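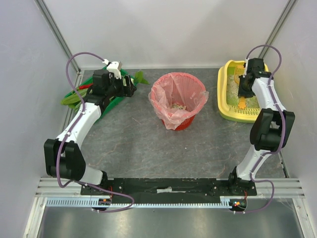
Pultetum 项目第二阶段进展报告
提交:Backlund 基金项目管理处
编写:Nerkeck 实验室操作规范组

本阶段的任务,按资助协议的原话,是“形成一套可供第三方采用的双臂家务操作良好规范”。这句话写起来用了一行,做起来用了我们大半年。第一阶段结束时我们交出过一份草案,共29条,措辞严整,每条都有编号,唯一的缺点是操作员不看。本阶段的工作基本上就是把它改到有人肯看为止。改法是把规范拿到台面上去对:目前的布置里,绿色菜篮在左后方,装着浅色颗粒砂的黄色猫砂盆在右后方,中间隔着一只套了粉色半透明袋子的红色垃圾桶,左臂管菜篮,右臂管砂盆。草案第四条写的是“应避免不同洁净等级的物品发生交叉”,念给当班操作员听,对方点头表示完全同意,然后问哪个算哪个等级。我们答不上来。第四条于是成了第一个被重写的条目。

一、总体情况

29条草案中,本阶段重写9条,其余保留原文或只改了错别字。第二阶段的试用在两处进行:Nerkeck 本部和 Rostside 分部。两处合计完成并归档操作记录3,782段,其中1,274段由第二人对照规范逐条复核。未复核的部分存着,没有删,也没有拿来充数。贵方在上一轮意见中问过“复核是否覆盖全部记录”,答复是没有,理由是复核一段所花的时间比录一段长,而复核的人和录的人是同一批。

重写的条目集中在四个方面:物品分区、末端与工具、线缆管理、停机与恢复。下面分别说明。

二、物品分区

旧版第四条的问题前面已经讲了。新版不再使用“洁净等级”这个词,改为三类:入口的、不入口的、碰过就得洗的。分类学上很不体面,但两处操作员第一次读就能分对,包括平时对任何文件都持保留态度的那几位。

具体规定如下。入口类物品和需清洗类物品同台出现时,各自固定由一只臂负责,一次任务之内不得互换;两区之间必须留出一个隔离位,隔离位上可以放垃圾桶或者什么都不放,不可以放“暂时搁一下”的东西。任务结束后,需清洗类一侧的夹爪先擦后换,另一侧只擦。凡参与过猫砂、厨余一类任务的蔬菜,不论真假、不论看上去多么无辜,一律归入道具箱,不得进入茶水间冰箱。

最后一句原本没打算写进规范。Rostside 分部建议加上,并请求不在报告中说明背景。我们尊重这个请求。

分区之后还有一个散落物的问题。细颗粒的东西会跑到台面上,哪怕只有一粒,也会在后续记录里一直待着,让看记录的人反复猜测它是什么。新规定是:每段开始前由当班人员目视检查台面,发现散落物,要么清掉重来,要么在备注栏里写“有散落物,不影响任务”。曾有人提议按颗粒大小分级处理,讨论了一个下午,最后发现谁也不愿意拿着尺子去量,提议作废。

三、末端与工具

这一部分的争论最久。旧版第十一条规定“夹爪应以合理方式握持工具”。“合理”二字把所有的责任都推给了读者,作为条文非常省事,作为规范等于没写。

新版以铲子为例重新起草。握持位置限定在柄上,夹爪不得直接夹铲头;工具进入容器之前,夹爪必须已经稳定握持,不允许边下探边调整;工具在容器内时,另一只臂不得进入同一容器上方。最后这一点引起过反对,理由是双臂项目的价值就在于双臂配合,把一只臂赶走有违初衷。我们的处理是给它开了一个口子:需要双臂同时进入的任务,须单独写任务说明,并由不当班的人签字。口子开出来以后,至今收到的申请数量是零。看来初衷也没有那么急切。

还有一个小问题值得记录。夹爪握住柄的中段时,从固定视角看过去,工具中间一截会被夹爪挡住,复核的人只看得见铲头和柄的末端,无法判断到底握在哪里。旧版要求复核人“确认握持位置正确”,复核人于是确认了,依据是信任。新版改为:视角内看不到握持点的,复核栏填“不可见”,不得填“正确”。这一改动使“正确”的数量明显下降,报表难看了不少,我们认为可以接受,并希望贵方也认为可以接受。

四、线缆管理

前臂上的线缆用扎带固定,这一点草案里就有,两处执行得也都不错。草案没写的是基座附近那一段。前臂那段线被管得服服帖帖,到了下面就开始自由发挥,绕一圈,再绕一圈,从前沿导轨上方经过,最后回到电机单元。活动余量是必须留的,留多少、留在哪里,草案只说“适当”。

新版规定:余量集中留在基座与电机单元之间,线圈不得越过台面一侧进入工作区,不得压在齿条的啮合段上。每班开始前,操作员要把臂走到行程两端各一次,看线有没有被拉直或者被卷进去。这个动作很短,但需要人站在旁边看着。原稿写的是“可由人员巡视时顺带完成”,“顺带”一词已删除,因为顺带的事情在记录里从来没有出现过。

关于标签:两处的设备上都有历年贴上去的胶带和标签,有的撕了一半,有的字迹只有贴的人认得。规范现要求标签写明用途和负责岗位,残留的旧标签在月检时清除。十一月的月检会是第一次执行,届时我们将知道有多少张标签是没有人敢撕的。

五、停机与恢复

旧版对急停写得很详细,对急停之后怎么办只写了一句“排除故障后恢复运行”。实际情况是,急停本身大家都做得很好,按钮大,颜色鲜艳,按下去有一种满足感。问题全出在恢复上。臂停在容器里面,手里还抓着东西,这时直接回零位,工具会把容器一起带走。

新版把恢复分成先放、后抬、再回三步,三步之间各需一次人工确认。停机时夹爪在容器内的,禁止使用自动回零。停机时双臂都在容器上方的,先处理装有散料的一侧。为了防止操作员在着急的时候翻规范,恢复步骤单独印成一张卡,贴在控制台旁边。Nerkeck 的卡贴在屏幕下沿,Rostside 的卡贴在咖啡机上,据说那里看的人更多。经协商,Rostside 再加贴一张在控制台。

六、两处执行情况的差异

坦率地讲,两处对同一份文件的理解不太一样。Nerkeck 倾向于把“应当”读成“必须”,Rostside 倾向于把“必须”读成“知道了”。为此我们在文件开头加了用语说明,规定“必须”即没有例外,“应当”即例外要写备注,“可以”即不用来问我们。用语说明发出之后,Nerkeck 来信询问“可以”是否意味着“也可以不”。答复:是。

记录格式也统一过一次。此前 Rostside 的备注栏里大量出现“正常”二字,Nerkeck 的备注栏则倾向于写小作文,最长的一条从夹爪的角度写到了窗户的朝向。现规定备注只写三件事:和规范不一致的地方、看不清的地方、重来过的地方。三者都没有就留空,不必写“正常”。这一条执行得最快,大概因为它是唯一一条减少工作量的。

七、未完成事项

原计划本阶段完成的“软质物品操作”一章没有完成。起因是垃圾袋。薄袋子套在桶上,边缘翘起来的部分每次都不一样,规范里写“袋口应整齐”会被认为是在讽刺。我们试过规定袋口下翻的长度,操作员照做了,袋子没有照做。这一章推迟到下一阶段,先从布料做起,袋子最后再说。

叶菜同样没有写完。叶子会从篮子边上伸出来,算在篮内还是篮外,直接影响碰撞判定。目前的临时办法是以篮沿为界,伸出篮沿的部分视为占用台面,另一只臂绕行。这个办法偏保守,会让臂绕一些没有必要绕的路,两处都有意见,意见已收悉。

外部试读没有按时开展。协议里要求找一家没有参与起草的单位试用规范并反馈。我们联系过的单位都表示非常感兴趣,并希望在其他单位用过之后再用。下一阶段会把试读范围缩小到重写过的9条,也许篇幅短了,兴趣能够转化为行动。

八、经费与人员说明

本阶段支出在预算之内,超出的只有耗材一项,主要是扎带、夹爪衬垫和垃圾袋。垃圾袋这一行在内部审核时被退回过一次,审核意见为“请说明与研究的关联性”。说明材料附后,共两页,比软质物品那一章目前的篇幅要长。

人员没有变动。复核岗位仍由操作员轮流兼任,我们在第一阶段报告中已经提过希望设专职,本次再提一遍。同一个人上午操作、下午复核别人,第二天再对调,几轮下来彼此都很宽容,这对团队气氛有好处,对复核没有。如贵方同意从耗材以外的结余中调剂,可先设半个岗位试行一个阶段。

九、下一阶段安排

先做三件事:完成布料部分的条文,组织一次外部试读,把恢复步骤卡改成防水的。第三件来自咖啡机旁那张卡的使用经验。未复核的记录会按任务类别抽取一部分补做,优先抽双臂交替作业和含散料的任务,抽取办法确定后另行报送。

重写条目的新旧对照表、两处的备注样本和耗材说明随本报告一并提交。对照表中第四条的旧文保留了原样,供贵方参考。关于半个复核岗位的事,希望能在下次拨款之前得到答复。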